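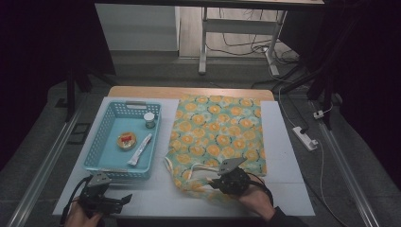 Rikden adds hand-held gripper stations at Gutham packing site

By the business desk
April, 6:40 a.m.

Rikden has moved part of its Gutham packing staff off the line and onto tables where they handle goods with hand-held grippers, and the company says the recordings will be used to train the robot arms it plans to install next year.

The site packs small household and toiletry orders for online shops. It employs 225 people across two shifts. Jars, tins, tubes and fabric bags make up much of what goes through, and the soft items have been the hardest to automate. A box arrives in the same shape each time. A cloth bag does not, and the arms Rikden tested last fall dropped or bunched too many of them to be worth running.

Under the new setup, a worker holds a gripper in each hand and does the job with those: picking up an item, opening out a bag, putting things in a basket or taking them out. The movements are saved and passed to Hutapea, the software firm that supplies the control system. Each station has a target of 160 completed tasks a shift, well under the pace of the regular line.
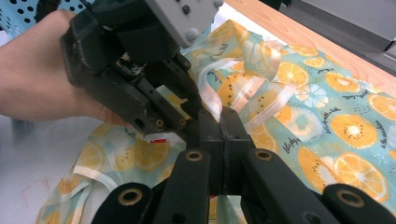

Fabric is still the slow part. Workers said a bag that takes a few seconds by hand can take most of a minute with the grippers, especially when there are straps or loose strips to keep clear. Several said their wrists and forearms were sore in the first weeks. The company has since cut time at the tables to two hours, followed by a spell on other work.

Pay is the other point of discussion. Station work is paid at the packing rate, and staff representatives want it moved up a grade on the grounds that it is skilled work and that the recordings have a value beyond the shift. Rikden said it was reviewing the grade and would give an answer before the summer schedule is posted.

The company has said no jobs will be cut while the recording work goes on. It has not made the same promise for the period after the arms are in. A notice to staff said some packers would be offered training in loading, checking and resetting the machines. Representatives have asked how many of those places there will be.

Rikden's larger site at Verkilen, with 400 staff, will get its own stations if the Gutham work is judged a success. Packers there have been told they can sign up for a trial session, and 115 have put their names down.

Staff at Gutham can see their own recordings on request. Faces are not kept in the files, according to the notice, and the recordings are not to be used to rate individual workers.

Last updated: April, 11:15 a.m.

Contact the newsroom | Copyright, all rights reserved | Back to top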